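Cell 2: switch sorting station, setup and upkeep

The cell has two white arms on a shared table and sorts push-button switches between trays. Tamara Sima wrote the setup sheet; Ilango Gowda keeps the service log. The notes cover the table as it is run for the Muster project, with checks every 2,000 cycles.
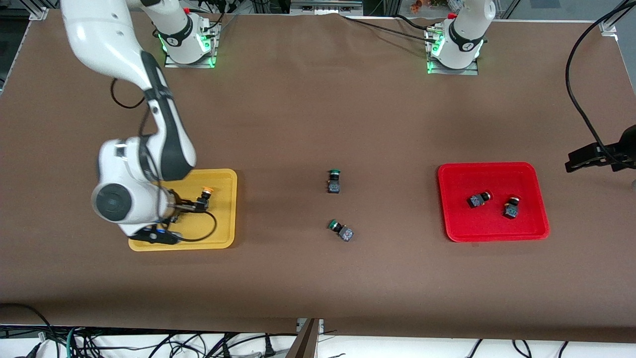

Osteck Automation Group / Cell Maintenance

Right arm over the yellow tray, left arm folded at its mount. Base rings green on both. Two green-capped switches are on the open paper, with the red tray on the other side.

Gripper cable: leave enough slack for full wrist rotation, then jog through the end positions at 60 percent speed. Replace the cable if the jacket is nicked. The last one ran for over 13 months.

Table cover: brown paper, changed when creases reach the pick area. Trays go back to their marks before the arms are enabled. Re-teach the tray corners if a pick is off by more than 2 mm.

Base plates: check bolt torque in January and after any collision stop. Report faults to Lorraine Lockwood.

Last updated: January, by T. Sima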